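Tosness swap shelves are filling up

I popped into the Tosness hall at lunchtime to see how the new swap shelves were getting on, and I'm happy to say people have been generous! The idea is simple: bring something you no longer need, take something you do. We've had 610 items through since November, with books going fastest (I came home with 3, oops).

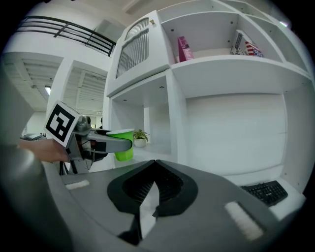
Iker Mateos would like to see more kitchen bits, and told me a bright green plastic cup is just the sort of thing that gets snapped up by families over in Clarneck. Books, keyboards and potted plants are welcome too, so have a rummage at home. We're hoping to reach 1,000 items by spring.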